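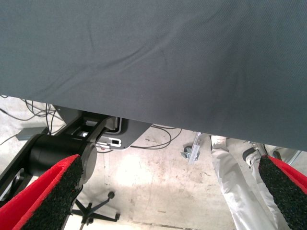

Chapter 2
What the Wrist Sees

Before you start: you need the notation from Chapter 1 (observation, action, episode) and a working idea of supervised learning. No probability beyond conditional distributions. Skip the starred section at the end on first reading.

A policy learned from demonstration is a function from what the robot senses to what it should do next. Easy to write down. Most of the trouble sits in the first half of that sentence, the sensing, and this chapter is about one piece of it: cameras that ride on the arms.

A head camera looks at the workspace from a place that barely changes. A wrist camera goes wherever the wrist goes. During a grasp it may be the best view you have, close to the part, with both fingers in sight. Between grasps it looks at whatever is out there. Table edge, floor, furniture, people's feet. All of that goes into the training set with the same weight as the frames you care about, and the network will use it if it helps lower the loss. 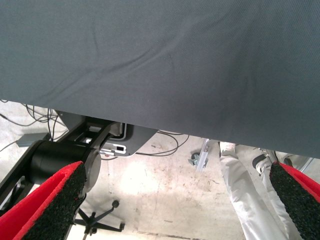
Figure 2.1. A wrist view with the gripper open. Cloth above, concrete floor and the base of an office chair below.

Look at what's stable in a view like that one and what isn't. The fingers are always in the same corners, since the camera is fixed relative to them. The cloth edge and the floor move with the arm. A chair or a person moves on its own schedule, which has nothing to do with the task. Three kinds of content, and a plain image encoder makes no distinction between them.

2.1 The running example

We use one task through the whole chapter, from the Maihi bench at Flodton. Two arms, a plate with upright pins, bevel gears that go on the pins. Demonstrations are by teleoperation. Each episode stores three image streams (head, left wrist, right wrist), the joint positions, and the commanded action at every step.

The data set has 800 training episodes and 200 held out. The split is by episode, never by frame. Neighboring frames are near copies of each other, and if you shuffle frames before splitting, the held-out error will look wonderful and mean nothing. Students do this every year. Check your loader.

Gears are placed one at a time. The arm that isn't placing waits. Its joints hold still and its camera keeps recording, so a large part of every episode has one busy view and one idle view. Keep that in mind for 2.3.

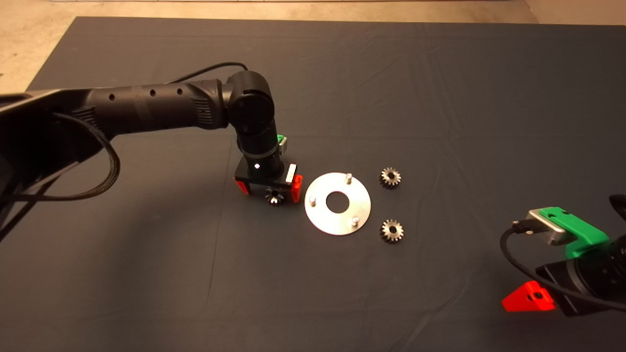

One reader of the draft objected that this makes wrist cameras sound worse than they are, and that for any task with a tight fit she would give up the head camera first. Fair point. With pins and bores the last bit of travel is where the head view is weakest, because the hand gets between the camera and the part. We are not arguing for taking wrist cameras off. The question is when the policy should listen to them.

2.2 Shortcuts

Suppose a waiting arm always waits in the same pose. Its wrist image is then nearly constant, and the things that do change in it (shadow, a cable that shifted, someone's shoes) can line up with the stage of the task by accident. The operator leans forward for the last gear, say. Now the shoes predict the last gear. The policy learns the shoes.

This is a shortcut: a feature that predicts the action in the training data and would not if the demonstrations were collected some other way. Three things to note.

Shortcuts survive a held-out split. The 200 held-out episodes came from the same bench and the same habits, so the shortcut holds there too. Low held-out error does not rule it out.

They show up at deployment. Operator steps away, view changes, arm hesitates or starts the wrong stage.

More data of the same kind doesn't help much. More varied data does, though it costs more to colect.

2.3 View gating

The method we develop is small. Each image stream gets its own encoder, as usual. Between the encoders and the action head we put a gate, a single number per view between zero and one, computed from the joint positions and the previous action only. The gate never sees the images. That restriction is the whole idea. If the gate could look at the picture it could learn the shoes as well as anything else could.

In symbols, with z for the features of view v and g for its gate, the action head recieves the products g z, concatenated over views. Training minimizes the action error plus a small penalty on the sum of the gates. So a view has to earn its place at each moment.

What you'd expect from a sensible gate: wrist view open during approach and insertion, mostly shut while that arm waits. In the Bruvurbridge runs, covered in full later in the chapter, the idle wrist closed early in training and stayed closed. The head view stayed open almost throughout. Held-out error barely moved. Behavior with the surroundings changed (chair moved, different floor lighting) got clearly steadier, which is the result we're after.

A warning about the penalty. Too small and nothing closes. Too large and the gates shut during insertion too, and you have built an expensive head-camera policy. Plot the gates against time for a handful of episodes before you believe any success rate. The Altix logging tool on the course page does this in one call.

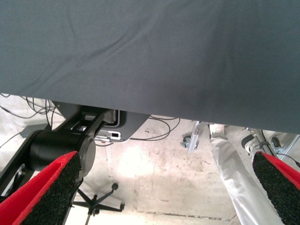
2.4 Warm-up exercises

1. Take one episode. Mark by hand the steps at which each arm is waiting. Save your marks, you'll compare them with learned gates later.

2. Train on a single wrist stream, with no joint positions, to predict the stage of the task. Use only frames where that arm waits. If accuracy is well above chance, what is the network using? Cover parts of the image and find out.

3. Repeat exercise 2 with a split by frame and then by episode. Write down both results and explain the gap in a few lines.

4. Show that if the gate is allowed to depend on z, the restriction in 2.3 can be undone completely. Short proof, no calculus.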